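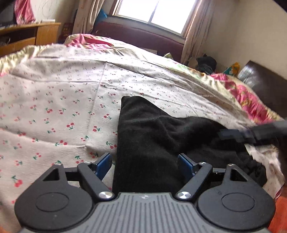
Saturday, late

Second day of folding with the gripper, and the width fault is back. I wrote on the first day that I didn't believe it was fixed. I'm putting that down again so I can find it later.

Started in the bedroom after breakfast, when the light from the window was strong. Cherry sheet on the bed, black cloth on top of that, and off I went. Pinch a corner, lift, bring it over, let go. Smooth. Again. The first 28 went through green on the app and I was beginning to feel a little foolish about all my complaining. Then on the next one I had the blue fingers wide open over the cloth and the app said closed. Squeezed the handle, fingers came together, app still said closed. Opened again. Closed. As far as Peka was concerned I was a person waving a shut gripper over a bed.

And it marked the take as good! That is the part I can't get past. A green check mark, thank you, next fold please. If I hadn't looked down at the phone I would have gone on all morning, and every one of those folds would have gone off to Zatdale telling the arm that the way to pick up a cloth is to keep your fingers shut and hope.

Restarted the app. Fine for five folds. Then it stuck at half open. Restarted the whole thing, unplugged the cable, plugged it back in, and wiped the fingers because the card in the case says to wipe the fingers. I don't see how a clean finger helps a number that's wrong, but I did it so they couldn't ask me whether I had. Black cloth does shed, I'll give them that. There was fluff in the joints and I picked it out with a toothpick. No change.

Called Jellevow at 11 and got Areeba Virk, who I like. She doesn't read to me off a page. She asked me to open and close it slowly and tell her the number each time. With the fingers fully open I got 80, which is right. Squeezed, let go, 80 again. Third time, fully open, it gave me zero and stayed at zero for as long as I held it there. She was quiet and then she said "that shouldn't be able to happen," and I said well.

She thinks it's a software thing. The new version of Peka came down two nights ago and she says it guesses at the width when the reading drops out, so that the takes don't get thrown away. I asked her who thought guessing was a good idea. She said it tested well. I asked tested on what and she said she'd find out.

My own view is that it's the gripper. There is a bit of play on the left side that wasn't there when it came. I can feel it in the handle, a small tick just before the fingers meet. The screws look fine to me, but looking fine is all I can say, I haven't got the right driver and I'm not allowed to open it anyway. Could be both. A loose part, and a program that papers over it. They'll pick whichever is cheaper.

What bothers me more is what she told me next, and I had to pull it out of her. The arm at Zatdale closed on Fuchs's hand this week. He was straightening a towel between runs and it thought it was already shut, so it kept squeezing. Bruised thumb, nothing broken, he was back after lunch. She was careful to say they don't know that it has anything to do with our takes. Of course they don't know. How would they? The takes are all marked green.

I asked whether there wasn't supposed to be a limit on how hard it squeezes. There is. It was set for thick towels and not set back. So there you have a wrong number, a limit left too high, and a man with his hand in the way who had been told the arm was paused. Paused is apparently different from off. I would have thought that should be printed on the thing in large letters.

She said not to worry, mine has no motor in it, it can't hurt me. True, it only goes where I squeeze it. But I've sent them 1,822 takes since I began and every one was supposed to teach something with a motor in it. I'd like to know how many of those say closed when I was open. She's asked for a list of the bad ones from today and I could only give her the ones I caught.

Her advice was to carry on with the old version and keep an eye on the number. I said no. I'm not spending a Saturday watching a phone with one eye and a cloth with the other, and being paid by the take when the takes may be junk. She put me down as "equipment hold," which sounds better than refusing. Half pay, she thinks. I asked for that in an email and haven't had it yet.

Left the cloth where it was and had soup. Then I went back and did something they didn't ask for, which was to prop the phone by the bed and film the app's number and the fingers together, with another camera, so there's no arguing. Did the slow open and close over and over. It went wrong four times. Three of them came right after the tick on the left side. I don't say that proves anything, but I sent it to Areeba with a note and copied the help address, where I suppose it will sit until somebody tells me to wipe the fingers.

Phoned my sister, who says I should have taken the job at the pharmacy. Maybe. She also wanted to know whether the robots will be folding her laundry by Christmas. I told her I'd seen the numbers they're learning from and she should keep her ironing board.

Gripper is back in its case, fluff and all. Charge the other phone tomorrow. Ask about Fuchs's thumb. Ask again about the email.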